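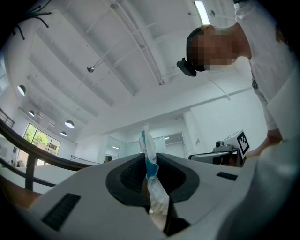
Tempo de leitura: 4 minutos

Seis meses com as garras: um álbum da nossa sala

Prometi no início do ano que ia fazer um álbum com o que temos andado a fazer aqui em Clillville, e como sempre atrasei-me (peço desculpa a quem me perguntou por ele no café mais do que uma vez!). Trabalho na Ilora há tempo suficiente para me lembrar de quando tudo o que saía do armazém passava por mãos e só por mãos. Agora temos a Dunne, que é o nome que demos à linha automática de separação, e temos esta outra parte do trabalho que ainda me custa explicar à minha mãe: ensinar as máquinas a pegar em coisas. Pacotes, sobretudo. Pacotes moles, que são os piores.

Quem nunca tentou pôr uma máquina a pegar num pacote de plástico não imagina a teimosia daquilo. Uma caixa de cartão tem lados, tem cantos, fica onde a pomos. Um pacote amarrota, foge, dobra-se para o lado que lhe apetece. Nós resolvemos isso sem pensar, desde pequenos, e é precisamente essa parte que agora nos pedem para mostrar devagar, com uma garra na mão, uma vez e outra e outra.

A fotografia do pacote

Um pacote branco e translúcido, com a risca azul de lado, bem preso na garra branca e já todo amarrotado. Gosto muito desta por causa da posição: a pessoa debruçada, a olhar para baixo, com a câmara pequenina presa à testa. É mesmo assim que passamos as manhãs. Ao fim de uma hora o pescoço começa a queixar-se, e foi por isso que em março passámos a trocar de posto mais vezes. Parece uma coisa de nada, mas foi a mudança que mais agradeci este ano.

E já agora, reparem nas janelas altas com as árvores lá fora, à esquerda. Quando nos disseram que íamos sair do armazém para fazer isto, eu só perguntei se havia luz do dia. Há! Os candeeiros redondos também têm o seu encanto, embora o tubo fluorescente no teto continue a ganhar-lhes.

O que mudou, contado por quem lá está

Como me pediram que isto não fosse só a fotografia, deixo umas notas soltas.

O ritmo é outro. No armazém o turno media-se em volumes despachados, e ainda sei de cor o meu melhor dia: 652. Pendurei esse número no cacifo durante anos. Aqui contam-se demonstrações, e uma demonstração boa às vezes leva mais tempo do que eu levaria a despachar meia prateleira. Na primeira semana senti-me lentíssima, quase culpada. Depois percebi que a pressa estragava tudo, as gravações apressadas iam para o lixo e tinha de as repetir.

Também se fala mais. No armazém, com o barulho dos tapetes, comunicávamos por gestos e por caretas. Agora discutimos muito como é que se agarra uma coisa, se pela ponta, se pelo meio, se vale a pena endireitar primeiro. Temos opiniões fortíssimas sobre isto. Houve um almoço inteiro gasto no tema das pontas torcidas, e eu continuo a achar que tinha razão.

Nem tudo são rosas. Éramos 13 no turno da separação e a Dunne ficou com a maior parte do que fazíamos. Duas pessoas preferiram ir para a expedição, as outras dividiram-se entre a manutenção e esta sala. Ninguém foi para a rua, e digo-o porque era o medo de todos em janeiro, mas houve quem perdesse o subsídio da noite e isso sente-se ao fim do mês. O assunto ainda está em conversa com a direção e eu não vou fingir que está resolvido.

Depois há a parte estranha, que é ver a linha a fazer bem uma coisa que lhe mostrámos nós. Em maio a Dunne passou quase 1.044 pacotes moles num só turno sem precisar de ajuda. Fiquei orgulhosa e fiquei também um bocadinho triste, as duas coisas ao mesmo tempo. Uma colega disse que era como ensinar alguém a conduzir e depois ir no banco de trás, e desde então é assim que explico o meu trabalho lá em casa.

Para quem vem a seguir

O projeto Berar arranca depois do verão e vai precisar de mais gente para as demonstrações. Não é preciso perceber nada de programação, eu não percebo! É preciso paciência, mãos calmas e não se importar de repetir o mesmo gesto muitas vezes. Quem vier do armazém parte com vantagem, sobretudo quem passou pela separação e já sabe como se porta um pacote mal cheio.

Se quiserem experimentar a garra antes de se decidirem, apareçam na sala depois das 16h, que é quando o trabalho abranda. Tragam manga curta, que aquilo aquece, e deixem os anéis no cacifo. O café fica por minha conta.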